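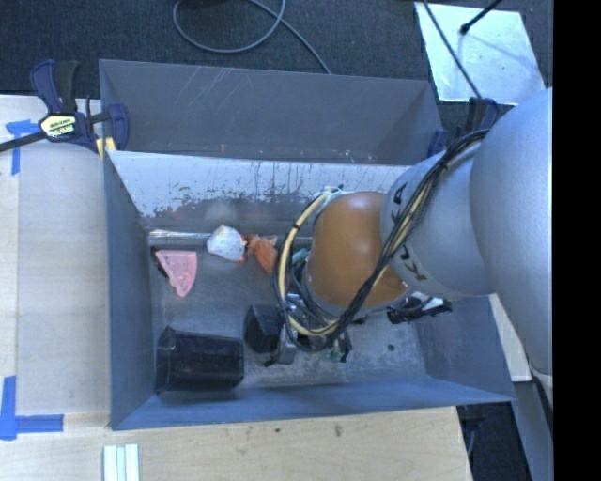 Kamonchanok Jitpraphai wrote to us in March that her Utberg mat had gone three years in a restaurant kitchen without curling at the corners, and asked if the same mat came in a longer size. It does now. The long version is listed further down this page with the two older sizes.

Utberg Anti-Fatigue Floor Mat
Made by Fliltska

Item group: Standing mats, dry and damp areas
Ships: rolled, in a cardboard tube

The Utberg is a one-piece rubber mat for people who stand in the same spot for most of a shift. It is used at packing tables, checkout counters, kitchen prep lines, barber chairs and workbenches. The top has a low pebble texture. The underside has raised rings that give a little under your weight and let air move beneath the mat.

It is a firm mat. If you are used to thin foam mats, the Utberg will feel stiff for the first week. Foam is softer on the first day but flattens where you stand, and once it is flat you are back on the floor. The Utberg is solid nitrile rubber all the way through, so it can be cut on any side and there is no top layer to peel.

Sizes

Short: 2 ft x 3 ft
Standard: 3 ft x 5 ft
Long: 3 ft x 10 ft

All three are 5/8 inch thick. All four edges are beveled so carts and stools can roll over them. If you cut the mat to fit, the cut side will have a square edge. A clip-on ramp strip is sold separately under the name Mahawong and fits the cut side without glue. Ramp strips come in black or yellow.

Color

Black. A yellow border is available on the Standard and Long sizes.

Where it works

Concrete, tile, sealed wood and vinyl. On waxed vinyl, put a sheet of kraft paper underneath for the first month. New rubber can leave a brown mark on wax, and the mark does not always come out.

The mat handles cooking oil, cutting oil, grease and most soaps. It does not hold up to acetone or strong bleach. It has no drain holes, so it is the wrong mat for a dish pit or anywhere water collects. For those areas see the Zurkov drainage mat, which has the same thickness and can be laid end to end with this one.

The Utberg is not an electrical safety mat and should not be used as one.

Laying the mat

Unroll it with the texture facing up and leave it overnight before anyone stands on it. In a cold building it may take two nights. If an end still lifts, roll that end the opposite way for an hour and lay it down again. Do not use a heat gun.

There is a rubber smell when the tube is opened. It fades in a few days with a door or window open.

Cleaning

Sweep daily. Mop with warm water and dish soap, then rinse. For heavy grease, take the mat outside and use a hose and a stiff brush. A pressure washer is fine if you keep the tip a foot away. Hang the mat over a rail to dry – folding it flat while damp will leave a crease. Do not put it in a washing machine or dishwasher.

Ordering

The Standard size is in stock most of the year. The Long size is made in batches and can take up to 13 working days to ship. Orders of over 80 mats are quoted separately and go out on pallets. Custom lengths can be cut from the roll, in black only, with a cutting charge on each piece.

Uncut mats can be returned within 30 days if they are clean. Cut mats cannot be returned.

Warranty

Two years against splitting, curling and loss of cushion under normal indoor use. Damage from solvents, forklifts or chair casters is not covered. Keep the label from the tube, as the batch code is printed on it.

Questions about size or floor type go to Prapai Panyasiri at the order desk. Please include the floor material and a rough sketch with measurements.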